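Perception and control for two arms – notes to go with session 9
Last updated: 17/12/2020

I've tidied these up a bit after a few of you asked what I'd scribbled on the whiteboard. Bring your laptop with Stastura already built, please – it took Necati's group half the last session to compile!

1. Frames first
Every point your detector spits out is in a camera frame, and the planner wants it in the base frame. Write the transform down on paper before you type anything. The head view and the wrist view won't agree until you've run the hand-eye calibration (script's in the Rudero repo, ask Areti if you can't get in).

2. Cables are hard
A box has a pose. A cable has a shape, and the shape changes every time you touch it. My favourite trick is to segment first, thin the mask to a centreline, then look for the ends. Wood grain is a real nuisance here, as long dark wavy lines look a lot like thin black cable to an edge filter. Try your threshold on all three of these before you trust it:

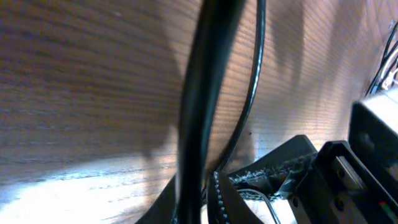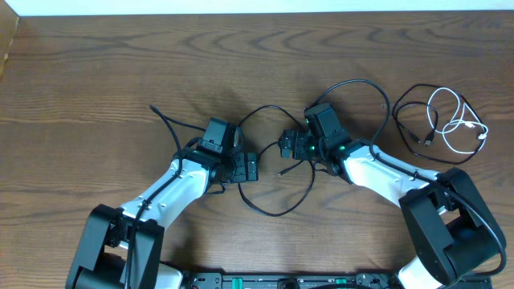
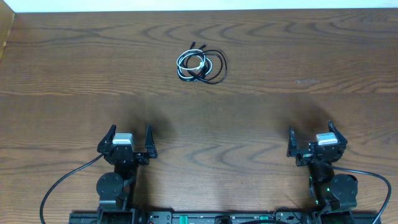
3. Keeping the arms apart
Both arms share the one table, so the planner checks arm against arm as well as arm against table. Start with a fat safety margin and shrink it slowly. Bijan's log has 2,579 planner calls in it and 373 were rejected for arm-to-arm clearance. Have a look at which ones and tell me if you'd have rejected them too.

For next time: read chapter 28 of the Arnside notes, skip the proofs.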